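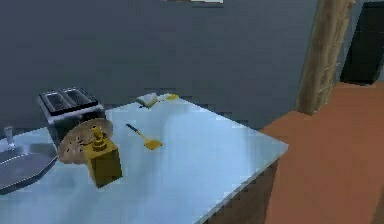 キッチン課題、蓋がつかめないまま中間発表を迎えそうな件
ロボット研究会 部内掲示板 > シミュレーション班

1 ネジ山
立てておきます。Treltel杯の予選、キッチン課題の相談用です。
現状、蓋の把持は20回やって成功が7回。先週の自分は「あと少し調整すれば」と議事録に書いていますが、先週の自分は信用しないでください。
環境はBovholmのキッチン一式をそのまま使っています。学習はBellisで、設定は2月の講習会で配られたものからほとんど変えていません。変えたところは覚えていません。

2 はんぺん
覚えてないのが一番こわい

3 三角定規
差分取ればいいだけでは。

4 ネジ山
取りました。コメントが「てすと」「てすと2」「ほんとのてすと」でした。書いたのは私です。

5 もなか
質問していいですか、1年です。課題の指示文に出てくる物の名前が、部内でばらばらな気がします。黄色い四角いのを、ある人は「ミル」、ある人は「容器」、ある人は「黄色」と書いています。トースターの前の丸いやつは、資料によってパンだったりクッキーだったりおろし金だったりします。どれで覚えればいいですか。

6 はんぺん
丸いやつは「丸いやつ」が部内標準です

7 三角定規
標準ではない。言語指示つきで学習させてるのに名前が揃ってないのは普通に事故。中間発表までに用語表を作るべき。

8 ネジ山
作るべきなのはわかります。去年もそう言って、用語表の表紙ができました。

9 もなか
表紙、見ました。きれいでした。

10 ゆでたまご
用語の話もいいけど、蓋が先じゃない? 7/20は名前のせいじゃないでしょ。つまみに指が届く前に腕が自分の視界をふさいでるんだと思う。

11 三角定規
視界説には反対。手先の姿勢が毎回ずれてるだけ。成功した回と失敗した回のログを重ねたけど、接近角が最初から違う。見えてる見えてない以前の問題。

12 ゆでたまご
接近角が最初から違うのは、最初から見えてないからでは。

13 はんぺん
始まった

14 ネジ山
始まったので、先にもう一つの話をします。キッチンだけでなくテーブル側の部屋も使おうという案が、顧問のMorfudd Samuel先生から出ました。「台所しか知らないロボットは、食卓で困るでしょう」とのことです。台所でも困っていますとは言えませんでした。
窓からの光が強くて、ガラスのコップやボウルが床や背景とどれくらい区別できるのか、正直読めません。光源をいじらずに一度回してみるつもりです。

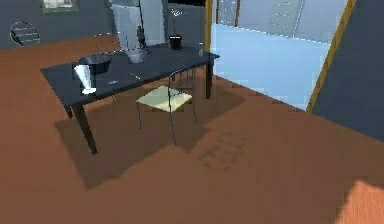
テーブル側の部屋。光源は初期設定のまま。

15 ゆでたまご
ガラスは鬼門。深度がすっぽ抜ける。去年の先輩はコップの代わりにコップの向こうの空気をつかみに行って、しかも自信満々だった。

16 はんぺん
指がきっちり閉じるから判定上は成功してるように見えたやつ

17 三角定規
判定を指の開閉だけで見てたのが悪い。物体の高さも見ろとあれほど。

18 もなか
椅子は動かす対象に入りますか?

19 ネジ山
入りません。入れないでください。腕が椅子に当たったときの計算時間を一度見てしまったので。

20 ぺんぎん定食
OBです。仕事中に見ています。Zitelの計算機、まだ予約表は紙ですか。

21 ネジ山
紙です。冷蔵庫の磁石で留めてあります。学習を一本回すのにほぼ40時間かかるので、予約表は実質的に、私と三角定規さんの文通になっています。

22 三角定規
文通ではない。そちらが時間を守らないから注意書きを書いている。

23 ぺんぎん定食
変わってなくて安心しました。設定を配布物に戻してから、一か所ずつ変えるのが結局早いですよ。つまらない助言ですみません。

24 はんぺん
つまらないけど誰もやってないので有効

25 ゆでたまご
昨日の夜、横のカメラから見直した。言いたかったのはこれ。腕の上のリンクが蓋の真上を通って、手前半分が隠れる。手先そのものはコーヒーメーカーの受け皿のすぐ右に来てて、蓋はその奥。手首のカメラだけで学習してたら気づかないけど、固定カメラと併用してる以上、片方は一番大事なところで腕ばっかり見てることになる。
三角定規さんの接近角の話も否定はしない。でもこれを見て視界は関係ないって言うのは無理がある。

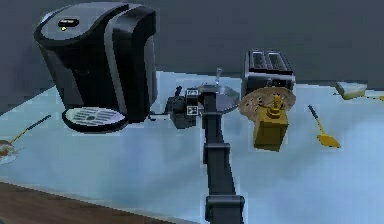 26 三角定規
関係ないとまでは書いていない。優先順位が低いと書いた。固定カメラを増やせば入力が増えて、学習がさらに延びる。40時間が何時間になるか、予約表を書く身にもなってほしい。

27 ゆでたまご
増やせとは言ってない。置き場所を変えようと言ってる。

28 三角定規
置き場所を変えたら、今あるデータは全部使えなくなる。

29 はんぺん
シミュレータなんだから同じ動きを再生して撮り直せばいいのでは?

30 三角定規
……

31 ゆでたまご
……

32 ネジ山
二人とも黙ったので、今のうちに採用します。再生して別カメラで書き出し。担当はんぺんさん。

33 はんぺん
言わなきゃよかった

34 もなか
すみません、グリッパの上の白黒のマーカーは学習に使っているんですか? シミュレータなら手先の位置は最初からわかるので、要らないのではと思って。

35 ネジ山
うちのコードでは使っていません。モデルに最初からついているので、そのままにしています。外すと見た目が変わり、見た目が変わると三角定規さんからまた何か書かれます。

36 三角定規
書く。同じ条件で比べたいなら外すな。

37 ゆでたまご
そこだけは同意

38 ぺんぎん定食
会議を抜けてきました。接近角と視界、どちらも試せる順番にすればいいのでは。先にカメラの位置だけ変えて一本。次に接近角の制約だけ入れて一本。両方いっぺんに入れて成功率が上がると、班が割れたまま表彰されますよ。我々の代がそうでした。

39 はんぺん
表彰される心配はまだしなくていいです

40 ネジ山
では次の配置の話。本番は物の置き方が変わると要項にあるので、こちらでも初期配置を混ぜます。下の案では、蓋の課題はいったん置いて、ヘラを取る課題にしました。オレンジのヘラは手前の左寄り、上に透明なのが重なっています。意地悪で置いたのではなく、乱数がそうしました。コーヒーメーカーの右はナイフ、その先がフライパンです。
これで40エピソード集めて、だめなら透明なのをどけます。 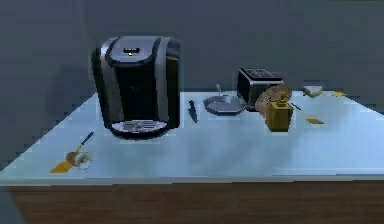 41 ゆでたまご
乱数のせいにするのはいいけど、シードは控えてある? 前回「二度と出ない名配置」が出て、本当に二度と出なかったよね。

42 ネジ山
控えました。今回はファイル名に入れました。前回は心に控えていました。

43 三角定規
配置を混ぜるのには反対しておく。固定配置で7/20のものを散らしたら、数字が下がった理由がわからなくなる。蓋が安定するまで固定でやるべき。

44 はんぺん
でも本番は散ってるんでしょ

45 三角定規
本番が散っていることと、今散らすことは別の話。

46 ゆでたまご
私は散らす派。固定で仕上げると、蓋をつかむんじゃなくて、蓋があったはずの場所をつかむようになる。去年の空気の件も半分はそれ。

47 もなか
初めてのデータ集めなので、固定のほうが自分の操作が悪いのか配置が悪いのかわかって助かります。でも散らしたほうが面白そうでもあります。

48 ネジ山
もなかさんの票はどちらに入れればいいですか。

49 もなか
保留でお願いします

50 ネジ山
先生にも聞きました。「両方おやりなさい、若いのだから」でした。若さは計算機の予約に使えないと説明したのですが、笑って行ってしまわれました。

51 三角定規
では分担で。蓋は固定配置で自分が続ける。ヘラはばらけた配置でそちらがやる。評価の条件だけは揃える。試行回数も、判定も、物体の高さを見るところも。

52 ゆでたまご
了解。透明なのは、まず載せたままでいい?

53 三角定規
載せたままで。ただし、ヘラを取ったときに透明なのが落ちたら成功に数えるのかどうか、先に決めろ。あとから決めると必ず自分に甘くなる。

54 はんぺん
落ちたら失敗で

55 ゆでたまご
厳しくない? 要項には「対象物を持ち上げる」としか書いてないよ。

56 はんぺん
台所で人のコップ落としておいて成功って顔されたら嫌でしょ

57 ゆでたまご
それはそう。でもあれコップなの? 私は小鉢だと思ってた。

58 もなか
あの、用語表……

59 ネジ山
わかりました、作ります。もなかさん、表紙はあるので中身を一緒にお願いします。黄色いのは当面「黄色い容器」、丸いのは「丸い板」、透明なのは「透明な器」。正体の議論は予選のあとで。
予選のデータ提出は2026年5月12日です。カレンダーに書いておいてください。磁石で留めてある紙のほうにも。

60 三角定規
「丸い板」には異議がある。板と呼ぶと平らに置いてあるものを探しに行く人が出る。

61 はんぺん
人が出るのはいいんじゃない、モデルが出なければ

62 三角定規
両方出る。

63 ネジ山
異議は用語表の備考欄に書いてください。備考欄も今から作ります。

64 はんぺん
再生の書き出し、一本目できました。共有フォルダの「カメラ移動」に入れてます。腕のかぶりは前よりまし。ただ、なぜか途中から上下が逆さまです

65 ゆでたまご
逆さまなのは設定の軸。直し方を貼るから消さないで待ってて。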